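Folding for a Crowd: What We Learned About Sorting and Stacking Small Cloths
Project report, Household Systems class
Moushumi Sivakumar, Iolo Maddocks, Mabli James
28 December 2023

Why cloths?

Our group picked laundry for the term project, and within laundry we picked the smallest, most annoying part of it: soft cloths. Everybody on the team had a drawer at home that wouldn't close. Iolo measured his and found that the cloths inside would have fit in half the space if anyone had folded them the same way twice. That was all the convincing we needed!

We wanted to compare two folds, the flat quarter fold and the roll, and see which one held up better when a stack gets handled a lot. Our teacher, Mr. Melnychuk, asked us to add a sorting step first, so color became part of the project too.

How we worked

We had 30 cloths in mixed pastel colors, all thin and all washed once before we started. One got left on the bus, so the results cover 29. Each session started with everything in a heap on the table. One person picked a cloth out of the heap, a second person smoothed and folded it, and the third wrote down the time on the Pladcombe sheets (named after the street where Mabli lives – we printed them at her house).

Picking was harder than folding. Thin cloth clings to itself, and a pinch that feels like one layer is often two. We got much better at it once we learned to take hold of a corner and lift slowly. 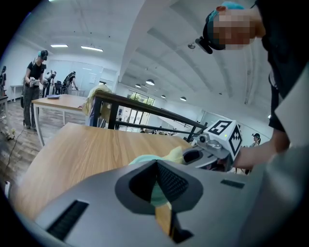

Figure 1. Mint green and pale yellow cloth held in a pinch over the wooden tabletop.

A wooden tabletop turned out to be a great surface for this. We tried a bedspread in August, during our practice run, and the cloths dragged and wrinkled every time we squared up an edge. On wood they slide just enough to line up.

What we found

The quarter fold was faster for all three of us. The roll looked terrific in the drawer, and you can see every color from above, but rolls came undone when we pulled out a neighbor. Over the whole project we made more than 200 folds, and by the end Moushumi could do a quarter fold without looking down.

Sorting by color first slowed the start of a session and sped up the rest. Pale shades gave us the most trouble. Under a warm lamp, yellow and cream are very hard to tell apart, so we moved the sorting to daylight hours.

Next time

We'd like to try heavier fabric, maybe dish towels, and use a second table so the finished stacks stay out of the way. Mabli also wants to test a three-part fold her aunt uses. Thanks to Tadeusz Szewczyk for lending us his stopwatch and for giving up his drawer to the rolls.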